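Driver Guides > Demonstration Recording > Highway

3.2 Recording a lane-keeping demonstration

1. Set the Dakeck unit to TEACH.
2. Join the highway and hold the right lane.
3. Follow the vehicle ahead at a steady gap. Steer by hand. The unit logs wheel angle and pedal position.

Typical following segments, motorcycle ahead:
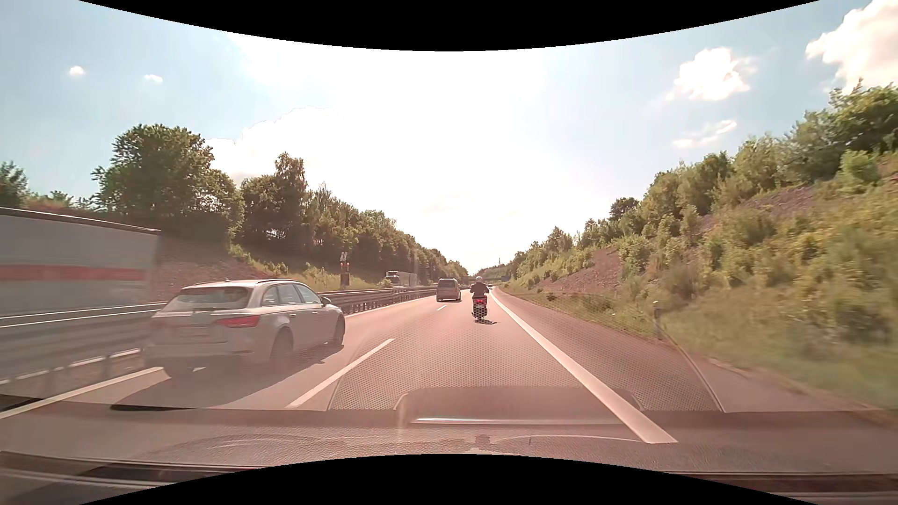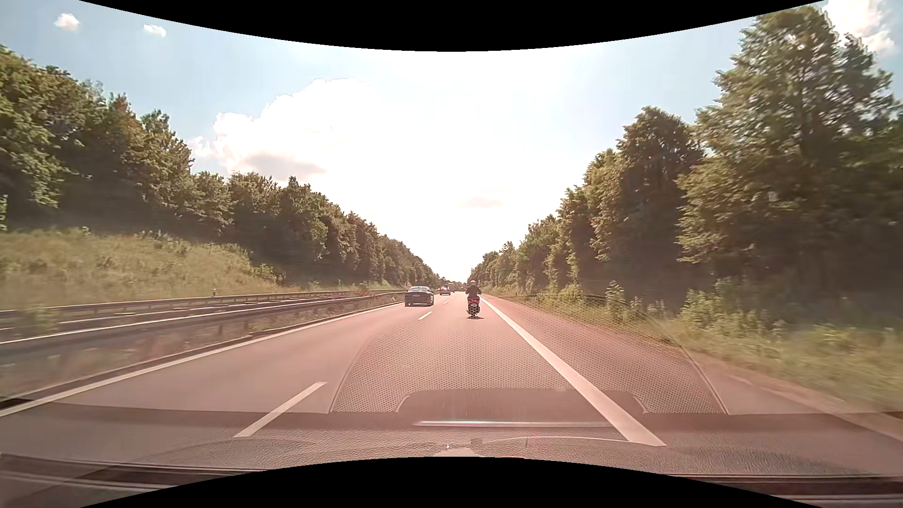
Marjatta Manninen adds that the gap should be set before logging starts, as early corrections get copied into the learned policy.

4. Press MARK to end the segment.

CAUTION: Do not operate the unit's menu while driving.

NOTE: Error 519 means the steering log is incomplete. Discard the segment.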